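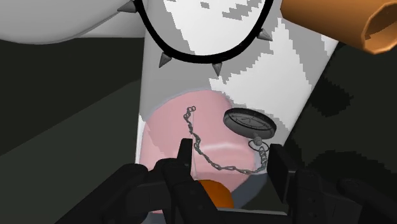 Gristhorpe Air Day -- your questions

I get the same emails every year, so I've put the answers in one spot. If yours isn't covered, write to me and I'll add it (eventually!).

What time do the gates open?

Eight in the morning. The flying doesn't start until 11, but the parked planes are open to look at right away, and mornings are the best time to talk to pilots before they get busy.

How much are tickets?

Adults are $18 at the gate and kids under 12 get in free with a grown-up. We only take 3,955 people on the field, and last October we did turn cars away, so please buy ahead if you're driving a long way.

Who's flying this year?

The Trinda formation team is back with their four yellow biplanes, and I can't wait. Kibet Mohamedi is bringing his glider for the quiet slot after lunch, and Peninah Kashindye closes the show with her solo aerobatics. She flew for us two years ago and people still ask me about that last loop.

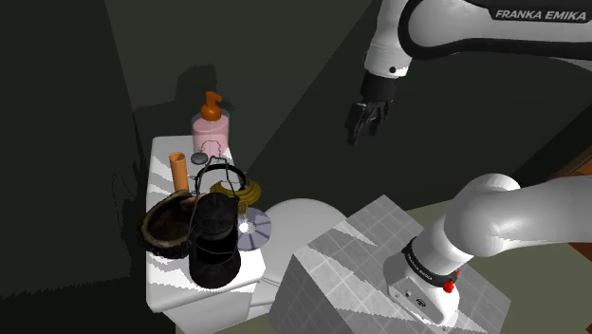

Where should I park?

Use the north lot off Shemweta Road. It holds 1,268 cars and it's a short walk to the gate. The south lot is for exhibitors and anyone with a disabled permit, and the folks there will send you back around if you don't have one.

Can I bring my dog?

Sorry, no. I have two of my own and I leave them home that day -- the jets are just too loud for them.

What happens if it rains?

Light rain is fine and most of the planes will go up. Low cloud is the real trouble. Fuseini Dramani runs the flying side and makes the call at 9:30, and I post it on the front page as soon as he tells me. If all the flying is canceled, your ticket is good for next year.

Can I take a ride in a plane?

You can! Flolau does ten-minute hops in a high-wing four-seater before and after the show. Sign up at their tent, cash or card, and go early because the list fills up. There's a weight limit of 268 pounds per seat.

Can I fly my drone?

Please don't. The airspace is closed to everything except the show, and that goes for the parking lots too.

Recent posts
Meet the Trinda ground crew
Camping on Saturday night: what's left
Mwanaisha Kaijage on restoring a wartime trainer
Lost and found from last year
Radio frequencies for scanner fans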